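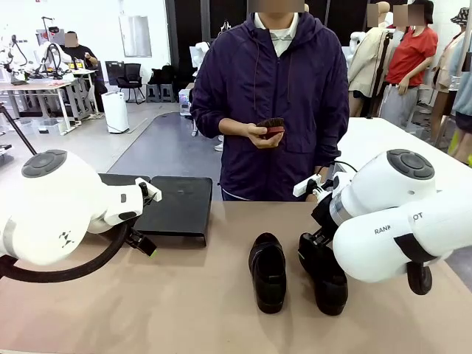 Girls Lacrosse > Small Schools > Danow/Ornance co-op, is it really happening??

goaliemom_dnw
Posted August 2018
Heard at the pool that Danow and Ornance are going to field one combined girls varsity team next spring. Anyone have details. School website still has last years stuff up. My daughter will be a junior and she's played goal since 7th grade, so yes I have a dog in this fight. Ornance has a goalie too. Do they both make it? Who coaches? Where do they practice? Email to the athletic office got me an auto reply saying they're out till the building opens.

crease_violation
It's happening. Vote was in May, both boards said yes. Two year agreement, then they look at it again. Home games split, practice at Ornance because they have lights.

goaliemom_dnw
In MAY?? and we're hearing now?

crease_violation
It was in the minutes. Page 9 or something. No one reads them, I only do because of the bus contract thing.

laxdad_north
Good. Overdue. Danow dressed 2 subs for the Pickering game and one of them had a boot on. You can't press, you can't ride, you're walking by the second half. I'd take one real team over two teams that lose 17-3 and forfeit the JV schedule.

draw_control
Easy to say if your kid starts either way. Ornance had 20 on varsity and a full JV. Add Danow's girls and who sits? Ours. Some of those seniors have waited three years for a jersey and now there's a line in front of them again. Nobody asked the girls, at least on our side. Not that I heard.

Also it bumps us up. Enrollment gets combined for classification so were not small school anymore, we play Prunness in sectionals. Prunness! They have kids who commit as sophmores.

laxdad_north
Its not the full enrollment, it's a portion. I thought.

crease_violation
Full for co-ops unless they changed it. Danow is 262 in the top three grades, Ornance is more than that. Put together you're over the line but not by much. Class B, probably the bottom of it. 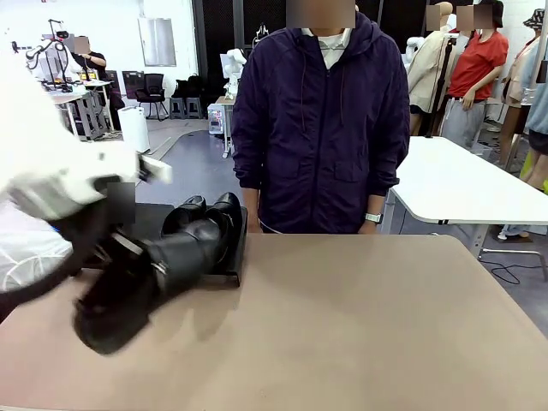 And being at the bottom of B means you could get a road game at Prunness first round, so draw_control isn't wrong there. But you also might just get Pickering, who lost their whole midfield to graduation. Depends on seeding. I wouldn't plan the parade or the funeral yet.

draw_control
Pickering lost three mids, not the whole midfield. And they got the transfer.

crease_violation
ok three. What transfer

draw_control
Lefty attacker. Played up on her club team this summer. You'll see.

wallball_every_day
Played in a co-op in high school, different state. First season was weird, I wont lie. Two groups of girls eating lunch in two different towns and then trying to run a zone together at 4. Bus was late all the time. Kids from the away school got to practice already taped up and half dressed because there was no time. By the second year you didn't think about it, you just had more friends. We had a sleepover in a gym before tryouts which sounds dumb but it did more than any drill.

Things that went wrong for us: captains (all from one school first year, bad), uniforms (one schools colors, worse), and senior night, which they did twice and neither one felt right. If anybody here has the ear of either AD, fix those early.

goaliemom_dnw
Thank you this is helpful. What did they do for colors in the end?

wallball_every_day
Black and white. Neither school's colors, everybody equally annoyed. Socks were whatever you wanted

rideclear22
What does it cost? Serious question, my wife is on me to find out before fall ball signups

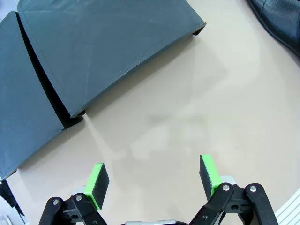 gray panels on the tabletop

So cost. Last year we paid the activity fee plus the booster thing plus the bag. If theres a bus every day between towns somebody is paying for that and I bet it's us.

crease_violation
Bus is in the agreement. 4000 for the season, Danow pays it since they're the ones traveling to practice. Boosters at both schools stay separate for now. Activity fee you pay at your own school at your own schools rate. So Danow families pay less than Ornance families for the same team, which I am sure will go over great.

draw_control
Lol. It will not.

laxdad_north
4000 is cheap for daily bus, are we sure it's daily?

crease_violation
Practice days only. Games they go with the team bus from Ornance. Home games at Danow I don't know, I assume the Ornance bus just comes over.

goaliemom_dnw
Ok but the goalie question. Can they carry two. Do they rotate. She won't say it but she's worried, she's been out back with the rebounder till dark every night this week.

laxdad_north
Every decent team carries two. If one gets a yellow or rolls an ankle you're putting a defender in there. Halves are common early in the season.

draw_control
Ours was all league so I'd expect she starts. Not being mean. Your daughter made some saves against us that had no business being saved - the one off the free position, low, with her foot - so it's a real competition. But all league is all league.

goaliemom_dnw
Fair. And thank you, she still talks about that one.

wallball_every_day
Tell her to go to the Ornance fall sessions and stand next to the other goalie on purpose. Shoot on each other. Goalies are their own little club anyway, they warm up together, they complain together.

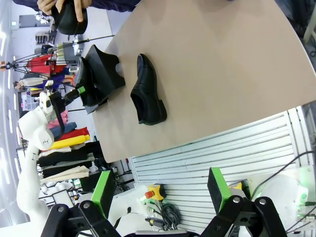
And have her get her own warmup routine written down before spring so she isnt borrowing one from the new coach on day one. Ten minutes, hands first, then feet. Coaches notice a kid who doesn't need to be told where to stand.

rideclear22
who IS the coach btw

crease_violation
Not posted. Ornance varsity coach is head by the agreement, the Danow coach gets offered the assistant job. Whether she takes it I have no idea and I'm not going to guess on here.

laxdad_north
She should be offered JV at least, she kept that thing alive with 13 kids and a borrowed cage.

draw_control
JV already has a coach. See this is what I mean. Every spot has somebody in it already

laxdad_north
So what's your plan? Danow folds and those girls play nothing?

draw_control
My plan was ask people first. I'm not against the Danow kids. I'd be happier with it if they'd said no cuts the first year and put it in writing. Did they?

crease_violation
Nothing on cuts in the minutes either way. I looked twice. There's a parent meeting before fall ball, Ornance cafeteria, date tbd. That's where to ask.

goaliemom_dnw
I'll be there. If anyone gets the date before the office answers me please post it, I work evenings and have to swap shifts

rideclear22
same, post it here. and bring the fee sheet if you have one

draw_control
Will post. My sister in law does the cafeteria calendar so I'll know before the AD does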